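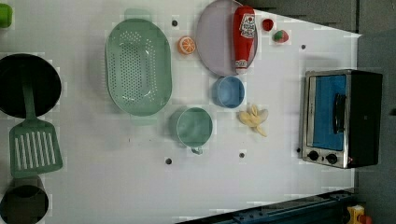 18 June 2024

Up at 5 again. Window open all night and the gulls started before it was light. Lay there doing sums in my head, which is a stupid thing to do at 5 am. Rent, car, the thing with the tooth. Gave up and made coffee.

Good news first. The bees are still in the box. I went out in my robe to check and they were coming and going like they'd lived there for years. Stood there till my feet got cold. Did not open the lid. Naomi says leave them alone a full week and I am trying, I really am, but it's like having a present on the table and being told to wait.

Should write down how it happened before I forget. Swarm came over from the direction of the church just after lunch yesterday, I was hanging sheets. Heard it before I saw it. Thought it was a motor. Then the whole sky over the shed was moving and they settled on the low branch of the plum, a big brown lump as long as my arm. Called Naomi Mohamedi because she's the only person on this side of Larnness who keeps them. She told me to put a sheet on the ground (had one right there, wet) and get a cardboard box and not to run around. She got here in 20 minutes with the old hive in the back of her car and her veil on already. Drove through town like that!

She gave the branch one hard shake and most of them dropped straight in. Most. The rest were in the air and a few in my hair. One sting, left wrist, my own fault for flapping. Then turned the box over on the sheet with a stone under one side and we sat on the step and waited for the stragglers to walk in. They really do walk. Little line of them with their back ends up in the air, fanning. She said that's them telling the others the queen's inside. Moved them into the hive at dusk.

Wrist is fat today. Itches like anything. Took a pill.

Things I need, per Naomi:
sugar, plain white, a lot
a feeder (she has a spare, ask)
veil that fits me
smoker, can wait
write to the county about registering, she says there's a form, of course there is

Looked at prices at lunch. A new hive with all the parts is 377 and that's the cheap one in the Rey catalog, flat packed. The nice cedar one, forget it. She said I can keep hers through the summer and pay her back in honey, if there is any. There may be none the first year. I said fine. Secretly picturing jars.

Work was nothing. Three hours on the phone with Pruteck about the invoice they say they never got, the one I have sent twice. A man there told me to send it to a diferent address, then a woman told me that address doesn't exist. It's for 3,398 and I could really use it before the end of the month. Sent it again to both. Kept a copy. Wrote the time down too, which is the sort of person I am now.

Skipped the pool. Will go tomorrow. (Wrote that last time as well.)

Mom called at four while I was trying to read the bee book. She wanted to know if it was safe. I said people have done it for thousands of years and she said people have done all sorts of things. Then told me about her cousin who swelled up at a picnic in 1981. Then her knee, then the neighbors' new fence, which is too high and the wrong brown. 40 minutes. She is coming in August, two weeks, and I haven't worked out where she'll sleep. The back room is full of boxes from the move and I have not touched them since we got here. Some of them I don't even know what's in there. One just says MISC KITCHEN BATH in my own writing.

Did start on one after the call, out of guilt. Found the good scissors, the atlas, a bag of keys that open nothing, and the letters from Felora. Should not have sat down with those. Read four. She wrote so well at 19, all that stuff about the ferry and the terrible boarding house and the landlady who counted the eggs. I don't write to anybody like that now. I should send her one on paper. Tell her about the bees, she'd like the sheet part.

So that was the box, half done. Put the lid back on.

Dinner was toast and beans, standing up. Too hot to cook. Then out to water, and the squash are doing well but something's been at the lettuce again, chewed right down in the second row. Slugs or a rabbit. Bees didn't care about me at all while I had the can going. I kept to the side like she said, not in front of the door. You're not supposed to stand in the flight path. I never knew they had one but you can see it plain when the sun's low, up over the shed and then left toward the lime trees.

Naomi thinks it's a small swarm, a second one maybe, so the queen might be young and not laying yet. If that's right she has to go out and mate and come back without getting eaten by a bird. Bird! I've been feeding those birds all winter. 11 days or so before we'd see eggs, she said, and not to get my hopes up till then. Too late.

The book says a decent queen lays over 1,000 eggs a day in summer. Read that three times. More than one a minute if you allow for a nap.

Tomorrow: sugar. Tooth, call first thing, don't chicken out. Pruteck if no email by noon. Pool. Bring the sheet in, it's still on the grass and it's meant to rain. Actual bed for Mom, measure the back room.

Wrist worse tonight, put a cold spoon on it. Window stays shut. Going to look once more with the flashlight and then bed.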